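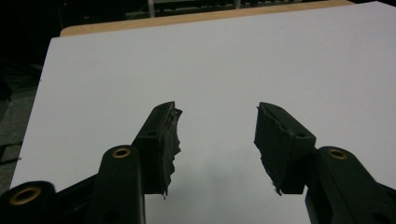 White sheet on the worktable, front room.

About Cirik Paper & Print

Small shop. Paper by the sheet, short run printing, hand folded cards, a bit of bookbinding. Started in a garage in April with one secondhand press and a stack of card stock from a stationery store that was closing. Moved twice since. Current place is on the ground floor of the old Fendov building, side entrance, green door. Ring the bell, it does work, give us a minute.

What we sell

Plain and colored stock, 18 weights on the shelf. Most of it can be bought as single sheets. Envelopes to match, not every color. Big sheets for models, school displays, posters. We cut to size while you wait if the line isn't long. Bring your measurements in inches please, and write them down. Width first.

Offcuts are in the bins by the door, sold by the bag. Good for kids, good for collage. No digging through the bins with wet hands or coffee.

What we print

Wedding and party invitations, menus, programs, business cards, concert flyers, labels for jam and honey people. Up to 1000 pieces per job. Over that we send you to Clelik across the river, they have the bigger machines and they're fair on price. Smallest order is 60. We get asked for ten or twelve alot and we just can't, set up takes the same time either way.

Files: PDF, fonts embedded, a little extra on all sides for trimming. If you don't know what that means, come in and we'll sort it out at the counter. We do check spelling if we notice something but the proof is yours to read. Names and dates especially. Once you sign it we print it.

Turnaround is a week for most things, two in wedding season. Rush jobs cost more. Ask first.

The Tam notebooks

Our own line. Stitched by hand, plain or ruled, soft cover. We made 600 last year and sold out before the holidays so this year we're starting earlier. Cover colors change with whatever stock is left over, so if you see one you like get it then. Can't hold them, sorry. Shops wanting to carry Tam should email, we do have a wholesale sheet.

Classes

Folding and simple binding, evenings, small groups. Paper and thread included, bring an apron and your reading glasses if you use them. Ages twelve and up, younger is ok with a parent at the table. Sign up at the counter or by email. Cancel two days ahead and we'll move you to the next one.

Finding us

Street parking is free after five. The lot behind belongs to the bakery, they do tow. One step at the door, we have a ramp, just call from outside and we'll bring it out. Cash and cards both fine. No checks anymore.

Page updated 2018-09-09. New price list is coming, until then the one taped up by the register is teh right one.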